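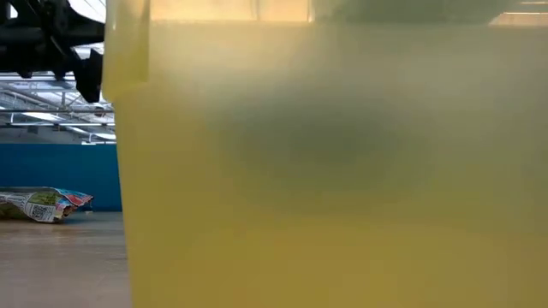 A translucent tub, seen close up

Your questions about the Andel Soap Evenings

Do I need to have made soap before?
Not at all! Most people who come to us have never made so much as a bar, and we go gently for the first hour, with plenty of tea and time for questions.

Where do you meet?
In the old Drolla schoolhouse, built in 1872, with the door on the lane side (the front one sticks dreadfully in damp weather, so do go round). The number 43 bus stops just across the road.

How many bars will I take home?
Up to 50 grams of scent oil goes into each batch, and a batch is shared between two people, so you'll each go home with a decent bagful. Please leave them somewhere airy for four weeks before using them — I know it's hard to wait.

What should I wear?
Long sleeves, closed shoes and nothing you're fond of. We lend out goggles and gloves.

Can I bring my children?
Over-twelves are very welcome with a grown-up. For little ones we run a melt-and-pour morning every January.

What if I have to cancel?
Ring Deepika Rai on extension 304 and she'll happily move you to another evening.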